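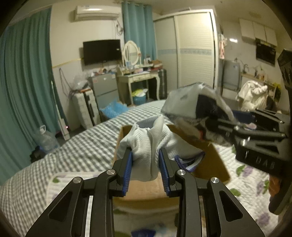 Seasonal clothes and bedding get boxed at our place twice a year, once in January and once in May. The building is the Wendale, we are in 819, and the closet in the bedroom is shallow enough that winter and summer things can't both live in it. Everything gets sorted on the bed, because the bed is the only flat surface big enough. The white knit top with the folded collar was held over the box, together with a folded cloth in blue and white stripes. Dark clothes are kept in plastic so they don't pick up lint from the light ones. The gray-and-white check blanket and the sheet with the purple flowers stay on the bed for all of this and get washed when the boxes are done.

This page is for the family, mainly so that Hsiu-ying Yuen and Oriana Bustos can see how things are stored before they come to stay. If you are looking for something of yours, read the notes under each heading and then look in the matching box. Please put it back in the same one.

How the boxes are sorted

Knits go in cardboard. We tried plastic tubs for a couple of years and the sweaters came out smelling like the tub. Cardboard is cheaper and it folds flat when it is empty. The boxes come from the stationery shop downstairs, which leaves them by the back door in the evening.

Each box gets a number on the short side, written in marker, and the same number goes in the notebook in the kitchen drawer. Ohemaa Nutsugah started the notebook and her handwriting is the easiest to read, so she still does the entries when she is here. The numbers run up to 32. A few of them no longer exist — 7, 11 and 20 were given away with what was in them.

Heavy things go at the bottom, then knits, then anything thin. Socks and scarves fill the corners. We don't press the air out of knits. Coats are not boxed at all, they hang behind the door under a sheet.

Small items and soft things

Packages that are already wrapped can stay wrapped. Loose items go in next to them, and a soft bag in a corner keeps the rest from sliding. Fluffy things should go in last or stand up along the side, or they come out flat. The quilted mat with the purple tulips belongs to the bed and is not for packing. Shuk-fan Leung has asked for one like it, and I have not found another in the same print.

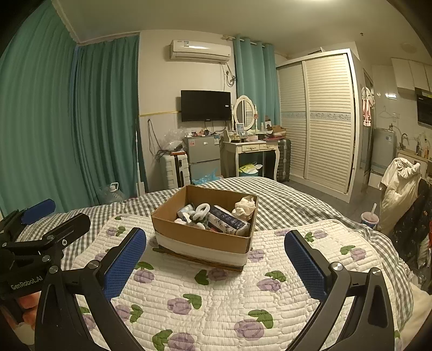 Where the boxes go

Numbers 1 to 12 are under the bed. They slide in from the window side only. The rest are on the shelf in the hall, which is 120 centimeters wide and holds three boxes across if the flaps are tucked in. Anything for guests is on the lowest shelf at the left.

Amrit Fortin put the shelf up and says not to stack more than two high. The top row needs the step stool, and the stool is in the bathroom.

Things to give away

There is one bag for these and it hangs on the hall hook. When it is full it goes out. So far it has two pairs of children's mittens, a gray scarf and a pillowcase with no partner. If any of that is yours, take it back before the end of the month.

Still to do

Replace the tape on box 4. Find the second blue pillowcase. Write the new numbers in the notebook — the last page is nearly full, so start a new one and put the old pages in the envelope at the back. Spare markers are in the same drawer.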